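Speaker notes: Where does the gas go in summer?
Evening talk, Bollton library, upstairs room. Starts 7 p.m., keep it to 40 minutes so people can make the last bus.

Slide 1. Title

Hi everyone, thanks for coming out. Get the lights at the back turned down before I start (the switch is behind the coat stand, not by the door, I got this wrong last time).

I want to talk about gas storage. I know, I know. But if you heat your home with gas, a good part of what you burn in January was bought and pumped underground the summer before, and where it was kept has a lot to do with what you paid for it.

Ask: who here has looked at their bill this winter and just put it back in the envelope? Hands up. Mine goes up too.

Slide 2. The big picture

Gas comes out of the ground at a pretty steady rate all year. We don't use it at a steady rate at all. Summer is cooking and hot water, and then a cold snap hits and everybody's furnace kicks on at six in the morning. Pipelines can only carry so much, so somebody has to put gas aside when it's cheap and nobody's shivering.

Go slow on this slide. Last time I raced through it and got three questions on it afterward.

Slide 3. Three kinds of hole

Old gas fields, salt caverns, and aquifers. Old fields are big and slow. You fill them over the summer and draw them down over the winter. Salt caverns are smaller but quick — you can fill one and empty it several times a year. Aquifers are the fussy ones, and they need a lot of gas left in place just to keep the pressure up.

That leftover gas is called cushion gas. Somebody always asks if you can sell it. Mostly you can't, not while you want the site to keep working.

Slide 4. Fosirstead

Now the local one. Fosirstead is an old field, 3,656 feet down at the main well. The operator is Manalo, and they run it with 22 people on site. Pass the rock sample around here. It looks like solid stone, and people expect a big empty cave, so let them hold it while I explain that the gas sits in tiny spaces between the grains.

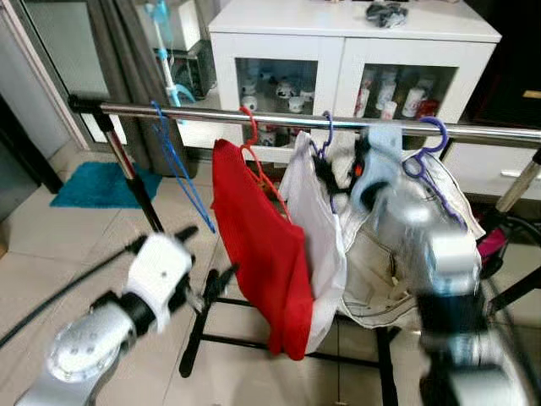
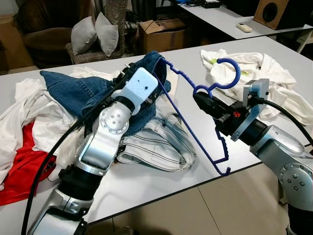
Last changed: August

Slide 5. What a fill season looks like

Injection starts in April and runs into October. The compressors do the work, and yes, those are what you hear if you live on the east side of the valley. I lived over there for 190 days one year while my kitchen was being redone and I can tell you the hum is real, but I slept fine after the first week. (Don't get into the kitchen story. It takes ten minutes.)

By the first frost they want the field close to full. If the summer price is high they may hold off and hope it drops, and that's the gamble. A late start means running the compressors flat out in September.

Slide 6. Why Rakska matters to us

Rakska is the pipeline junction north of here. All our stored gas goes through it on the way out, and all the summer gas goes through it on the way in. So you can have a field full to the brim and still be short on a cold morning if Rakska is down for repairs. I'd like people to remember this one even if they forget the rest.

Point at the map with the stick. The laser doesn't show up on that wall.

Slide 7. The expansion plan

Manalo wants to add a second compressor building. Their notice went out to 2,000 homes. If you didn't get one, there are spare copies on the table by the door.

I'm not here to tell you to be for it or against it. What I'd ask them is how loud it'll be at night, who pays for the road, and whether the extra storage is meant for customers around here or for whoever bids the most in January. I've asked the last one twice by letter and gotten a very polite non-answer both times.

Slide 8. Questions

If it's quiet, start with the smell question: the gas itself has no smell, the odor gets added later.

If someone asks about leaks, don't guess. Explain the pressure checks and the watch wells, then say I'll send them the inspection report. Get an email address on the clipboard.

Stack the chairs after, and give the key back at the front desk by 8:30.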